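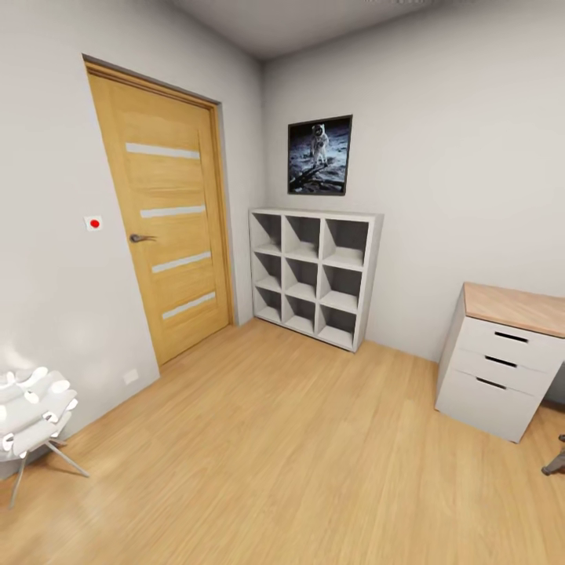 How many examples does a robot need before it learns a task?

Anyone who gives you one number is guessing. We have seen a simple pick-up task come together with 60 good examples, and we have seen a harder one get nowhere with 200. It depends on the task, on the learning method, and very much on who recorded the examples and how carefully they were checked.

About Dredent

Dredent records demonstrations for robot learning. Our operators steer simulated robots through household jobs, and we hand the recordings to the people who train on them. The office is in Jorkbridge, over a tile showroom, and the company was started by Hala Zoubi and Najwa Najjar after they had both spent too long cleaning up data that other people had called finished.

We are doubtful about a lot of what gets said in this business, including some of what we used to say ourselves. Our first web page promised "endless variety." What we had then was one room with the wall color changed. Hala took that page down in June and wrote this one.

What we think about simulation

Simulation is cheap and quick to reset, and no one has to drive to a rented apartment to put a cup back on a table. It also lies. Rendered floors are too clean, contact between a finger and an object is a rough approximation, and a policy can score 92 percent in a virtual room and still fumble at a real kitchen counter. We have watched that happen with our own recordings. If a customer asks whether simulated examples can replace real ones, we say we doubt it, and we ask to see their real test results before we sell them more.

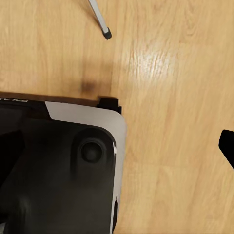 Simulated view looking down at the floor: gripper finger at right, black device with silver rim at left.

How the work is done

Each task gets a written goal and a start state. An operator records the attempt, and a second person reviews the whole thing at normal speed. Failed attempts are kept and labeled as failures — we don't delete them to make a batch look better. Najwa runs the review side and rejects more than the operators would like.

Our recording tool is called Jillby. It is plain and sometimes slow, and it logs every command an operator gives. The MacBrayne set, our longest project so far, was recorded with it in 2 passes. The second pass exists because we didn't trust the first.

Working with us

Ask for a sample batch before you sign anything. Look at the failures as well as the successes, and train something small on it. If it doesn't help, tell us what you tried. We may argue with you about it, but we would still like to know.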